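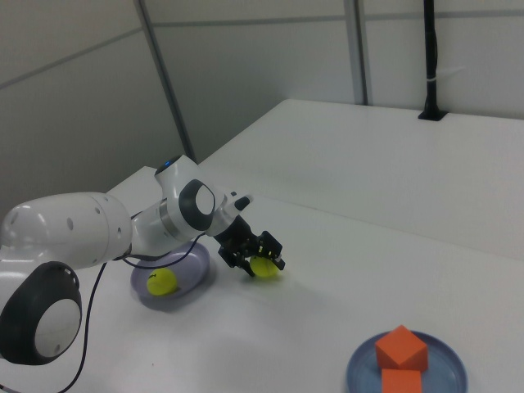 Yellow balls and the two plates, Musgate activity room, March.

Progress report to the Bremeck fund
Prepared by Rania Sleiman

The sorting table at Musgate is now in regular use. It has a plain white top, and we have kept the equipment simple: fuzzy yellow balls, a lavender plate with a raised rim and a round blue one. The rims stop the balls rolling off, which was the main complaint with the flat trays we had in the autumn.

We ran 14 sessions this quarter, two fewer than planned. Both missed sessions were lost to the heating repair and will be made up by the end of May.

Spending is within the 4000 granted. The largest item was the table, bought through Grasso. Replacement balls and plates came out of the consumables line. The Drillbridge invoice for shelving is still to come.

Veronica Preda has rewritten the instruction sheet so that each task fits on one side of paper. Copies are kept in the cupboard by the door.

Next quarter we would like to add a third plate in another colour and move the start time to 10.30.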